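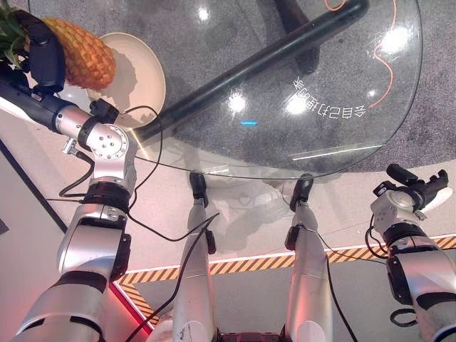

Round glass table, cream plate, pineapple. Gray speckled carpet underneath.

Glass Table and Fruit Plate
Gallery 2, Gorham showroom
Posted 14 Sep 2024

This gallery covers the round glass table, the plate and the pineapple. The table is the Trunda, 40 inches across. The plate is from the Fitia set. Both came to us through Ó Dubhghaill and both are listed under lot 916 in the printed stock list, on page 41. The pineapple is a prop and is not part of the lot.

We get more questions about glass tables than about any other kind, and most of them concern the same few points: what shows through the top, how it looks under ceiling lights, and what to put on it. The notes on this page go with those questions. Wood tables are in a separate gallery.

The table

The top is round and clear. Whatever is on the floor will be part of how the table looks, so it is worth standing the table on the carpet you plan to keep before you settle on a spot. On the gray speckled carpet the glass almost disappears from some angles, and the dark parts of the base stand out more than the top does. People who want the table to look lighter usually do better with a plain, pale floor. A rug with a strong pattern will show through and compete with anything set on top.

Cables show too. An orange one on a gray carpet is easy to spot through the glass. If there is a floor outlet near the table, run the cord along the wall first and bring it in from the side where the fewest chairs are.

There is white printing on the glass in Chinese characters. It reads backward from above. Several visitors have asked whether it can be removed. We have not tried, and we would not scrape at it with a blade.

The pineapple

A pineapple is a good size for a single piece on a round plate. It is tall enough to be noticed from across a room, and the color works well with cream and gray. The leaves need some space around them. Set the plate far enough in from the rim of the table that nobody brushes the crown when they sit down.

For a short display, one night or a weekend, fresh fruit is fine. For anything longer we use props. They need dusting, and the dust collects between the leaves first. A soft dry paintbrush gets it out.

Up close, the orange body is bumpy, with a raised flat round or oval area on its side, and the leaves are narrow and pointed.
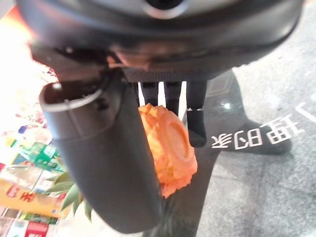

The plate

The Fitia plate is round and cream colored, with a raised rim. Cream is easier to live with on clear glass than pure white. It also hides small marks better, which helps in a showroom where things get picked up all day.

The rim keeps round fruit from rolling off. Oranges, limes and small apples can be piled on it without a bowl. With one large piece, put it in the center and leave the rest of the plate bare.

Lift the plate when you move it. Do not slide it. Grit gets under the base of any plate, and it will leave fine scratches in a glass top. Clear felt dots from a hardware store will do the job if you want something between the two, and they can be peeled off before washing.

Lighting

Ceiling lamps reflect in a glass top as bright spots, and the spots move as you walk around the table. In this room they are strong enough to draw the eye away from the plate. Turning off the lamp directly over the table makes the biggest difference.

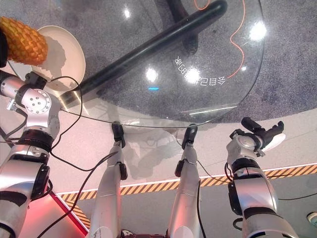

If that is not possible, a wider shade or a frosted bulb softens the spots without making the room much darker. A lamp off to one side gives a longer shadow, and a plate with a raised rim looks better that way.

Wipe the top in the morning, before the lights are on. Streaks are easier to see in daylight. We use warm water with a drop of dish soap, then a dry cotton cloth, and finish with the edge.

The table and plate will stay in the Gorham showroom until February. The next gallery covers side tables and trays.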